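Saturday Morning at Tretik

I got to Collosville early, which never happens, and had to sit in the parking lot with a gas station coffee until somebody unlocked the side door. That somebody was Fredy Chambi, who runs the demonstrations at Tretik and talks faster than anyone I've ever interviewed. By the time I had my notebook open he'd already told me about his drive in, the broken heater upstairs, and why he thinks bedrooms are the hardest room in any house for a robot. (Kitchens get all the attention, he says. He's a bit sore about it.)

The open day was a small one. People wandered in from the neighborhood, a few students took the bus over from Bastos, and there was a table with cookies that I visited more than I should have. What everybody wanted to see was the hand-held gripper, the tool people use to show a robot how a chore is done. You hold it, you do the job with its two fingers instead of your own, and the camera on it records the whole thing. Then you do it again. And again!
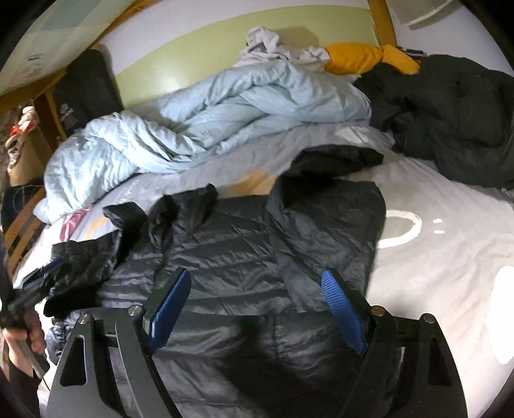

Clothes are awful, Fredy told me, and he said it with real affection. A cup stays a cup. A puffer jacket squashes down, slides around, and hides its own sleeves, and once it's lying on top of a duvet you have to decide where one ends and the other starts. You and I do that half asleep. A machine has to learn it from somewhere, and the project, which they call Kesetti, wants 2000 recordings of people tidying beds before July. When I asked how far along they were he laughed and offered me another cookie.

Florêncio Magalhães, the engineer who looks after the fingers, let me have a turn. I'd love to report that I was a natural. I went in much too high, pinched air, tried again, and finally got hold of a sleeve, and it took me roughly five minutes to fold one sweater into something my mother would have refolded. My wrist ached! Florêncio said to stop steering with my elbow and think about where the fingertips would meet. That did help, and my second sweater was almost square.

The next open day is in July, and I've already put my name down for two places.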